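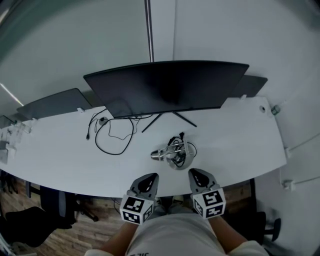
Figure 2. Rear side of a curved multi-monitor desk, with cable grommets set into the desktop and small white clips along the back edge.

3.2 Cable exposure on shared curved desks

Desks in the survey were divided by the shape of the work surface and by how power and display cables reach it. The curved type is shown in Figure 2. The desktop is continuous, and cables enter through round grommets cut into the surface. Monitors stand on their own feet and are placed by the users, so the distance from a monitor to the nearest grommet differs from one position to the next. On straight desks of the Bemel type, the cables come up through a trough along the rear edge and this distance is nearly constant.

We define exposed cable length as the length of cable lying on the desktop between the grommet and the point at which the cable leaves the surface, either to enter a device or to hang over an edge. Coiled cable is counted at its full length. Cable held in a clip is excluded for the clipped portion only. In Figure 2 the black cables left of the central stand form a loose coil near a grommet, and a loose end with a small plug lies clear of the coil. Under our coding rules an arrangement of this kind is entered as "coiled, unsecured," and the loose end is entered separately as an unterminated lead. Clips fixed to the desk edge are recorded whether or not a cable is routed through them.

The survey covered 222 desk positions on two floors of the Undura building. Of these, 127 were on curved desks and the remainder on straight desks. Positions were inspected once, in February, outside working hours, and users were not told the date in advance. Two coders worked independently from the same form. Disagreements arose mostly over whether a cable that passed under a monitor stand should be treated as secured. We settled on treating it as unsecured, on the grounds that the feet of a splayed stand do not hold a cable in place.

Unterminated leads were found at 44 positions, and most of these were on curved desks. The difference remained when positions with a single monitor were removed. Two explanations are plausible. The first is that a round grommet offers no place to park an unused connector, so that the connector stays on the surface after a device is taken away. The second is that the curved desks are shared more often, and successive users leave their own leads behind. The inspection data do not separate the two, and the booking records supplied with the Vonetti desks were too coarse to help.

Small accessories standing on the desktop were recorded by position only. Where an accessory had its own cable, that cable was measured in the same way as a display cable but kept in a separate column, following the form used by Sukprasert for laboratory benches. Section 4 reports the results with and without this column. Monitor orientation was not coded. Depth of the desktop was measured at each grommet, perpendicular to the rear edge, and is used in Section 4 as a covariate.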